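Week 2: Lenses, vergence and coatings
Unit notes, A. Woldegiorgis

Reading before the tutorial: Mekonnen, chapters 1 and 2. Skip the section on prisms.

1. Vergence
Vergence is measured in dioptres and equals the reciprocal of distance in metres. Light diverging from an object has negative vergence. Keep the sign convention from last week or your answers won't match the worked solutions.

2. Surface reflection
At normal incidence an uncoated plastic lens of index 1.5 reflects 4 per cent of the light at each surface. High-index materials reflect more. A single-layer coating works best at one wavelength, so the leftover reflection is often coloured. Bright lamps still show up as white highlights on a glossy lens.

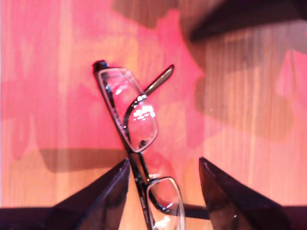

3. Frame measurements
Record eye size, bridge and temple length in millimetres. Pupillary distance is taken separately for each eye; a total of 65 mm is used in all set problems.

4. Set problems
Do the Bridbridge sheet, questions on thin lenses only. Show your working. Hand in at the lab by Sat 17 February.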